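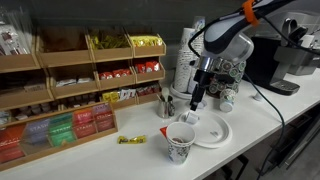

Does letting tea bags "bloom" before pouring do anything?

Board: Tea and Coffee > Brewing Basics

pantrymoth
My sister-in-law swears by this. You splash a little hot water on the bag, let it sit, then fill the cup. She got it from the leaflet in a box of Sitska breakfast tea, which says it "awakens the leaf." I've been doing it all week and I can't taste a thing. Is there any reason behind it or is it coffee talk that wandered over to the tea aisle?

gravelroad48
Coffee talk. You bloom coffee to let gas out of fresh grounds. A tea bag has been sitting in a warehouse for months and there's no gas in it worth mentioning. Sitska also says to store the box "away from noise," so I'd take the leaflet lightly.

oolong_or_bust
Slight disagreement. With rolled oolong a quick rinse does help the leaves open up. I've had the same leaf with and without and the first cup is thinner if you skip it.

gravelroad48
She asked about breakfast tea in a bag. That stuff is practically dust. It opens up when you look at it.

oolong_or_bust
Fine, but the title says tea bags and plenty of the pyramid ones have whole leaf in them now. Lorente does one. It's pricey but you can see the leaf.

pantrymoth
Mine is the flat paper kind, 96 to a box. No leaf to see.

dishpanhands
I'd worry more about water temperature. Paper cup, mug or china, whatever you're using, if the water is well off the boil then black tea comes out weak and no amount of blooming will rescue it. Office hot taps are terrible for this. Ours is supposed to hit around 200 and I don't believe it for a second.

tullyfen
Have you measured it?

dishpanhands
No. I've drunk it though.

tullyfen
So we've got one person who can't taste a difference, one who can with a different tea, and one guessing at a temperature. Has anybody here tried it blind? Two cups, same bag, same water, someone else pours. I did it with the Evau filter jug everyone was raving about last December and picked the tap water as "cleaner."

oolong_or_bust
One try doesn't prove much either.

tullyfen
Didn't say it did. It was enough for me to keep my money.

pantrymoth
OK, I did it Friday with my husband pouring. Four minutes each, no milk. I said the left one was stronger and he said that was the plain one. Then we swapped and I got it wrong the other way. So I'm calling it nothing.

gravelroad48
Sounds right to me.

zincbucket
Late vote for blooming. I use the Zukik timer that beeps for the splash stage and my tea is much better than it used to be.

tullyfen
Does the timer also make you steep it longer?

zincbucket
It does go for five minutes, yes. I used to pull the bag at 2.

tullyfen
Then I'd try five minutes without the splash before giving the beep any credit.

zincbucket
I like the beep.

pantrymoth
Going back to pour and wait. I'm not telling my sister-in-law until after the holidays.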